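Trolberg block-print tablecloth, large: is it worth $43?

I don't usually believe anything printed on a tablecloth label. This one says "wipe clean", "lies flat" and "colour that lasts", and I've bought enough of them to know how that tends to go. The Trolberg cost me $43 at Jelham, plus postage, and I went in expecting to send it back.

The pattern is the one you've seen on mugs and umbrellas: thick black lines, blocks of red, yellow and blue, white in between. I wanted it for the bench table where I sort seeds and fill tubes for the garden club swap, a job that mostly involves small pale things I then can't find. A plain white cloth is useless for that. So was the grey one I had from Jacobs, which also pilled.

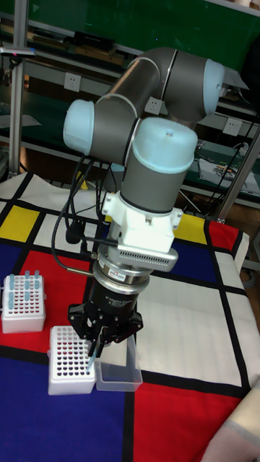

My main worry was that the pattern would be too busy to work on, and for very fine bits it is. Drop a black seed near one of those lines and you'll be patting the table like someone who's lost a contact lens. For anything bigger than a lentil it's fine. White plastic racks show up well on the red and the blue, less well on the white panels, so I park them on the colour and leave the white for whatever I'm labelling.

Now the claims. "Lies flat" is generous. Mine came folded in a tight square and the creases were still there on the Wednesday after, following one warm iron from the back. A second go mostly fixed it, though a light rack can still rock a bit if it lands on a ridge. "Wipe clean" is half true. Water and potting mix came off with a damp cloth. Tomato pulp left a faint shadow on a white block and needed a proper wash.

As for the colour, I've put it through the machine 17 times, cold, and the red has held up better than I thought it would. The blue has gone slightly chalky along the fold. The label talks about 3000 rubs in a test of some kind, and I have no idea what that means for a person with a sponge.

The hem is the weak point. The stitching is long and a corner has already started to come away. At this price I'd expect better.

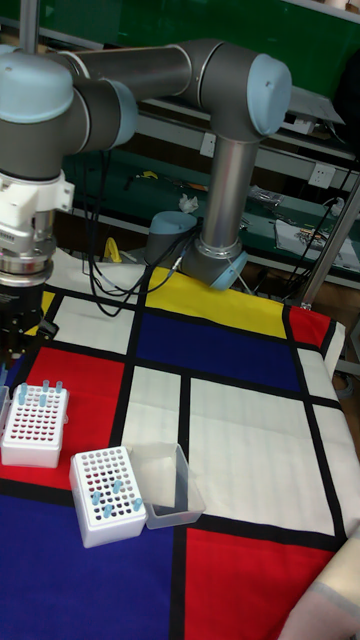

Would I buy it again?

Maybe, on sale. The Grutuda version is cheaper and the black lines are thinner, but the cloth feels flimsy and slides about on a smooth table. The Trolberg stays put, and I can see what I'm doing on it most of the time. I'd knock off a mark for the hem and another for the creases. 3 out of 5, and I'm keeping it.

Comments (2)

beanrow: Mine frayed at the corner too. Jelham swapped it but the new one has the same stitching.

kitchen_table_tas: Does the red run in the first wash? I ruined a whole load with a Jacobs one and I'm not keen to repeat the favour.

Contact | Copyright, all reviews paid for by the reviewer | Back to top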